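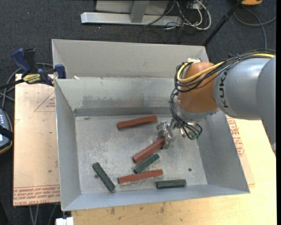
Sheet metal bin with reddish-brown and dark green blocks in it. Look at the wear on the floor and the back wall.

Why Does My Skillet Rust and My Neighbor's Fence Doesn't? A Report on Scratches, Coatings and Bare Steel

Last updated: April

Search this site Enter keywords Go

I picked this topic because of a mailbox. Ours at home in Grungate has a dent where somebody backed into it, and the dent is orange while the rest of the box is still fine. I wanted to know what the paint had been doing all those years, and how small a scratch has to be before rust stops caring about it. So this report is partly reading and partly me leaving metal strips in cups of salt water on a windowsill.

Background

Rust needs iron, water and oxygen, and salt speeds the whole thing up. Paint mostly works by keeping water and oxygen away from the metal. Zinc (that's what's on galvanized steel) does that too, but it has a second trick: it corrodes before the steel does, so it keeps protecting a scratch even when you've gone right through the coating. I knew that as a sentence from class. I did not really believe it until I saw the cups.

What I did

I bought plain mild steel strip from the hardware counter at Skilley and cut it with tin snips, which took way longer than cutting should take. My samples were bare steel, steel with spray paint, galvanized steel, and galvanized steel with the same spray paint on top. That's 4 kinds. Each kind got a light scratch on one strip and a deep one on another, and one strip stayed unscratched as a control.

For the light scratch I used a sewing needle. For the deep one I used a nail and leaned on it. I tried to press the same way every time, but I'm a person and my arm got tired, so please keep that in mind when you get to the results.

Everything sat half in and half out of salt water for 337 hours. I was going for two weeks, which would have been 336, but I overslept. I topped up the cups with tap water when they got low and took notes before breakfast.

What happened

The bare steel was orange by the first morning, scratch or no scratch. By the end there was brown sludge in the bottom of the cup and the worst of the rust was right at the waterline. I should have expected that – the waterline gets plenty of water and plenty of air.

The painted steel was more interesting. The unscratched strip looked great except along the cut edge, where I guess my paint went on thin. The needle scratch stayed clean for almost six days and then went brown all at once. The nail scratch rusted by the second morning, and the rust crept sideways under the paint, so I could lift a flake with my fingernail that was much wider than the scratch itself.

The galvanized strips got a white, chalky crust and no orange at all in the light scratch. The deep scratch had a faint brown tint in the middle, maybe because the nail gouge was wide enough that the zinc on either side couldn't cover for it. The painted galvanized ones won easily. I had to hunt for anything to write down.

Problems

The spray paint (Fasovell satin, the cheap can) says to wait a day between coats and I waited over lunch. One cup got knocked over by the blinds and I refilled it with a guess at the salt. I also only ran one strip for each case, so a fluke would look exactly like a result. And I rated the rust by eye on a scale of 0 to 4, which I made up, and I noticed I was grading harder by the second week.

What I'd change

More strips, for sure, and a real tool for scratching so the depth is the same each time. I'd also like to test wear as well as single scratches, because most metal things I see get rubbed and bumped over and over in the same place and don't just get cut once. A shovel blade is a good example, or the inside of a wheelbarrow. The Yalçınkaya handbook in our library has a chapter on abrasion that I only got halfway through.

As for the mailbox, I sanded the dent, put on a zinc-rich primer and then two coats of black, and this time I waited the full day. So far there's no orange, but it hasn't been through a winter yet.

Filed under: Student Projects, Chemistry, Metals and Corrosion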